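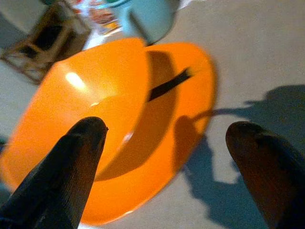 Prultgate vergleicht zwei Greifer in der Küche

Rirkthorpe, 19. Februar. Die Firma Prultgate hat ihren Vergleich von zwei Fingersätzen für Roboterarme begonnen. Die Versuche finden in einer Küche statt, mit gewöhnlichem Geschirr. Schwierig ist nach Angaben der Firma vor allem der glatte Rand von Schüsseln, weil die Finger dort nur eine kleine Fläche zum Halten haben.

Geplant sind 600 Griffe mit jedem Fingersatz, verteilt auf 16 Aufgaben. Zu den Aufgaben gehört das Abheben einer Schüssel von einem Teller. Dabei soll der Teller auf der Unterlage stehen bleiben.

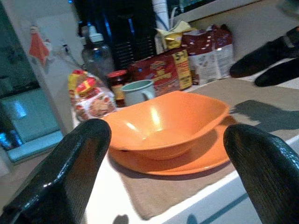
Kameras und Steuerung

Neben den Fingern werden auch die Kameras geprüft. Die Bilder vom Handgelenk zeigen den Rand der Schüssel aus der Nähe, die Kopfkamera liefert die Übersicht über beide Arme. Für die Steuerung verwendet Prultgate das System Luten. Im März soll zum Vergleich der Regler von Naylor folgen, mit über 200 weiteren Griffen. Die Ergebnisse möchte die Firma danach gemeinsam veröffentlichen.

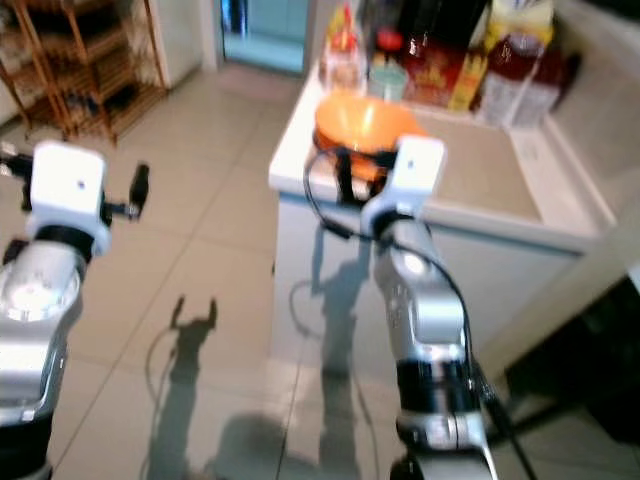
Zwei Arme an der Küchenzeile, der rechte hält die orange Schüssel am Rand.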